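Subject: Re: [pledham-neighbors] Tea and mugs for the May plant swap?

Hi Úna, hi everybody,

Thank you for picking this up so quickly, and I'm sorry it has taken me a few evenings to get back to you. I've had seedlings on every windowsill and I can hardly find the kettle, let alone the computer!

Úna Lenihan wrote:
> Hi all, lovely news about the plant swap. Before I say yes to doing
> the tea again, can someone tell me what the plan is for cups? Last
> year we ran out by eleven and I was washing up in the little sink
> the whole time and never saw a single tomato plant. I'm happy to
> bring the big urn, but I'd like us to stop buying paper cups if we
> can. Also, does anybody still have the plant labels, or did they get
> thrown out with the old seed trays?
> Úna

You are quite right about the paper cups, and I feel bad that you missed the tomatoes. I would like to propose that everyone brings their own mug this year, the way the Korville gardeners do at their fall sale. Put a bit of masking tape on the bottom with your name on it, and take it home dirty if you have to. I will bring a box of spares for people who forget (I will be one of them, I know myself), and they can be any old thing, chipped or mismatched or whatever is at the back of the cupboard.
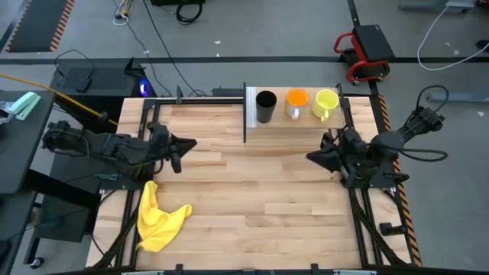
As for the washing up, could we do it in turns, half an hour each? I'm glad to take the first turn, as I'll be there from eight in the morning anyway to put the tables out. If four or five others would write back to me with a time that suits them, then Úna can hand over the urn and go and look at plants like a normal person.

The labels are safe! They are in my shed in a cookie tin, and when I sat down with them last night I got as far as 743 before my tea went cold, so I think we have plenty. Most are the white plastic kind and the old pencil rubs off with a damp cloth and a little baking soda. Please do write the variety on yours and not only "squash," because I grew somebody's "squash" last summer and it ate the fence.

A few other things while I have you. Jia on the corner has offered us the use of the side yard again for the trees and the bigger shrubs, so if you're bringing anything taller than a child, please go in by the side gate. The flyers are printed, 900 of them, and they are in a box on my porch under the bench. Take a handful whenever you're passing, no need to knock, although I'm always pleased if you do. I've already done both sides of Zustura Street and the library, so what's left is everything past the bridge and the row behind the school.

And if you are dividing perennials, this is a good week for it here, with the ground still soft. I have far too much bee balm and a daylily that I've had since we moved in and have never learned the name of. It's a sort of dusty apricot. If anyone recognizes it when they see the leaves, I'll be amazed and very grateful.

Write to me here or to the whole list about the washing-up turns, whichever is easier.

Warmly,
Ludivine Bailly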